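Rouleau adhésif repositionnable Soka
Marque : Grunik
Coloris : Nina (blanc mat)

On l'attendait depuis septembre et il est enfin en stock ! Le Soka est un film adhésif de 70 cm de large, vendu en rouleau de 10 m, qui se décolle et se recolle sans arracher la peinture. Chez Clondell, on l'a essayé sur des portes de placard, une vieille commode et même un dessus de bureau : à chaque fois, un vrai plaisir à poser.

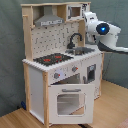
La pose se fait à sec, à la raclette, en partant du haut. Pas besoin de cutter de précision, de bons ciseaux suffisent (le quadrillage au dos aide beaucoup). Le blanc Nina est franc, sans reflet bleuté, et il va très bien avec du bois clair laissé nature, un peu comme les panneaux blancs de cette petite cuisine d'enfant dans leur cadre en bois. Sur un meuble à montants apparents, recouvrez seulement les panneaux, c'est superbe !

Épaisseur : 17 centièmes de mm
Entretien : éponge humide, savon doux
Supports : mélaminé, bois verni, métal peint
À éviter : crépi, bois brut, plan de travail près des plaques

Raclette feutre fournie. Échantillon A5 sur demande, expédié sous 2 jours.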